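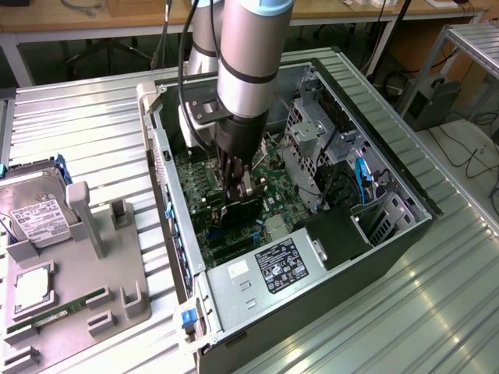 Tower cell, insertion task. A card or module held over the board, with the parts fixture at left.

Tower Cell: Planning and Budget Notes

README for the equipment planning folder
Maintainer: Gladys Giraldo
Second reader: Tainá Lins
Last full revision: Friday, February 28, 2025

What is in this folder

This folder keeps the equipment plan for the desktop tower cell. The cell is a table-mounted robot arm with a two-finger gripper, an open desktop computer, and a fixture which holds the parts that go into the computer. The folder contains the parts list, the quotes from suppliers, the spending record, and a small set of pictures from the work.

We wrote these notes for people who must plan a second cell, or who must approve the money for it. If you look for the control software or the training recordings, they are in other repositories and you should ask Tainá for access.

Files

parts_list.csv: one line for each item, with supplier, unit price and delivery time
quotes/: the offers as we received them, in PDF
spending.csv: what we paid, including shipping and returns
fixture/: drawings of the parts fixture, with old versions
pictures/: still pictures of the cell at work
open_questions.txt: points which are not yet decided

Column names in parts_list.csv

item_id: short code, stays the same also when the supplier changes
group: arm, gripper, table, fixture, computer, cable, spare
supplier: name as written on the invoice
unit_price: in dollars, before tax
qty_first: quantity bought for the first cell
qty_next: quantity proposed for the second cell
lead_days: days between order and delivery, as promised
lead_real: days between order and delivery, as it happened
note: free text

Please do not sort the file and save it. The order of the lines is the same as in the budget form and we compare them by eye.

What the cell must do

The work is assembly and disassembly inside a normal office computer. The arm takes a part from the fixture or from the case, moves it over the case, and places it or puts it back. The parts in the task list are memory modules, hard disk drives, fans and a processor. Each one asks something different from the equipment, and this is why the budget is not so simple as "one arm, one gripper".

Memory modules need a good push straight down, and the latches at the ends of the slot must be open before. Drives are heavy for the fingers and wide. A fan is light but it has blades, and the fingers must hold it by the outer housing. The processor needs the most careful motion of all, and for the moment we plan it with a separate tool.

We keep the tower lying on its side with the panel removed. This makes the reach shorter and lets the gripper come in vertically. It also means that the table must be wide enough for the case and the fixture together, which we did not calculate correctly in the first plan.

Groups of cost

1. Arm and mounting. The arm is the largest line in the plan, and it is also the easiest to estimate, because the supplier gives a fixed price with the controller included. The mounting plate is separate. Order it in the same week as the arm. We did not, and the arm stayed in its box until the plate came.

2. Gripper and fingers. The gripper came from Lotalis. The price for the body is stable, but the fingers are a consumable for us. Plan 11 pairs for one year of work. The narrow fingers bend when a module is not aligned, and after that they do not close flat anymore.

3. Table. Ribbed metal surface, bought from Urham. The slots let us fix the holders at any place along the table without drilling. The price for the second table in the offer is $1,260, delivery not included. A cheaper flat table was considered, but then each change of fixture needs new holes.

4. Parts fixture. Plastic, made in small quantity by Çetinkaya from our drawings. The first version had posts which were too low, and the drive could turn in its place. The current drawing has higher posts. One set of holders costs $89. For the second cell we propose two sets, one on the table and one in the cupboard.

5. Computers. Used office towers from Midine, which sells them in lots. Always ask for the same model in the whole lot. The position of slots and latches changes from one model to the other, and each change costs us days of new teaching. We also buy used memory and drives there, because the pins wear after many insertions and it would be a pity to use new parts for this.

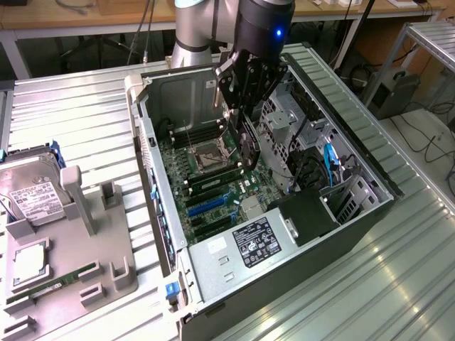 6. Cables and power. This group was forgotten in the first budget. It includes the cables for the arm and the gripper, extension leads, and clamps to hold everything away from the area of motion. It is a small sum, but many small orders make a lot of paperwork, so please collect them in one order.

7. Spares. See the next section.

Spares policy

We keep in the cupboard one tower of the same model, complete, and one additional motherboard. A socket is damaged sooner or later. When the board must be changed, the work stops for half a day, if the board is already here. If it must be ordered, the work stops until Midine answers the mail, and in July they are slow.

Fans are cheap and we keep a bag of them. Memory modules we mark with a pen after each week of use — two marks and they go to the recycling box.

Timing of orders

Order the arm first, then the table and the plate, then the gripper. The fixture can be ordered only when the tower model is confirmed, because the drawings depend on which parts must be held. Towers should be ordered early even if the arm is late. They need to be opened, cleaned and checked, and this work is always longer than planned.

For imported items, add the customs time to lead_days by yourself. The suppliers do not include it.

Limits of these notes

The prices are from our own quotes and they are valid for our quantity. They do not include salaries, rent or the time spent on teaching the motions. The record of real delivery times has only one cell behind it, so please do not take an average from it.

The pictures show single moments of the work. They should not be used to judge speed or success rate. For this, use the run logs in the recordings repository.

Open questions

Should the second cell have the same gripper, or a stronger one for the drives? Tainá prefers the same, to share the fingers. Gladys would like to see a quote for the stronger one before deciding.

Is one fixture layout enough for all tasks? At present the holders are moved by hand between tasks, and the positions are then measured again.

Who pays for the replacement of towers after the first year? The present budget line closes with the purchase of the equipment.

How to propose a change

Write the change in open_questions.txt with your initials, and send a message to Gladys. Please do not edit spending.csv directly. If you have a new quote, put the PDF in quotes/ with the name of the supplier and the month at the beginning of the file name — then add the line in parts_list.csv.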